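Picking up a knife in the sim before you try it on the real arm

Quick writeup, got asked twice in the shop. Makamik kitchen file, stock gripper.

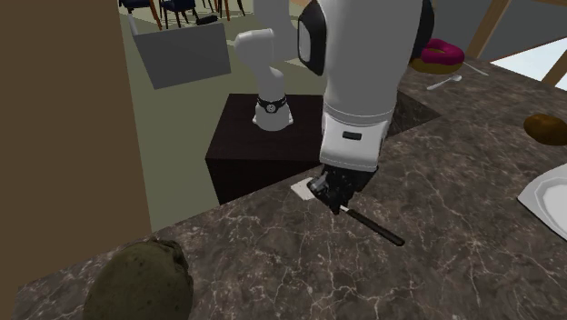 Gripper down at the knife, sim kitchen, arm on its pedestal.

Posted Sep 13, 2018

What you need
- The arm model, with the gripper already attached
- The Makamik kitchen (any counter works, but the numbers below are for this one)
- Heketti for the motion planning. Older builds are fine
- An evening

Step 1. Place the base
Pedestal goes on the floor off the front edge of the counter. Don't put the arm on the counter. I did that first and it ate all the room. Leave enough gap that the elbow can swing over without clipping the edge. Turn on collision for the counter AND the tall wood panel on the side. I forgot the panel. Elbow went straight through it and the planner was perfectly happy.

Step 2. Put stuff on the counter
Don't test with a bare counter. Throw in a spoon, a plate, some food, whatever the file gives you. Clutter is the whole point, the bench in our shop is never clear either. Keep the knife at an angle to the edge. If it's lined up square you'll get a grasp that only works square.

Step 3. Set the grasp
Approach from straight above. Wrist vertical, then rotate so the fingers close across the knife and not along it. Aim for the handle if you can. Blade is short and thin and the fingers slide on it.

Stop height matters most. Too high and you pinch air. Too low and the fingertips push into the counter and everything starts to shake. I stop 2 mm above the surface and let the fingers close from there. If you have anything flat lying near the knife check that the fingers don't drag it along. Paper and cards are bad for this.

Step 4. Friction
Defualt friction is way too low. Bump it on the finger pads only. Not on the knife, or it sticks to the counter too and you'll spend an hour wondering why.

Step 5. Run it a lot
One good pick means nothing. Move the knife a little each time and run 100 or so. My last batch got 97 with the Okafor settings file, almost 3 hours on my old desktop. Turn off shadows if yours is slow.

Before you go to hardware
Use a butter knife. Or a stick of wood the same length. Cut the speed way down and keep a hand on the stop button. Real pads are softer then the sim ones so raise the stop height a bit and work down.

Still to do: the plate. Rim is a pain, grasp keeps tipping it. Going to try the longer fingers from the Manier kit and will add a part 2 if they work.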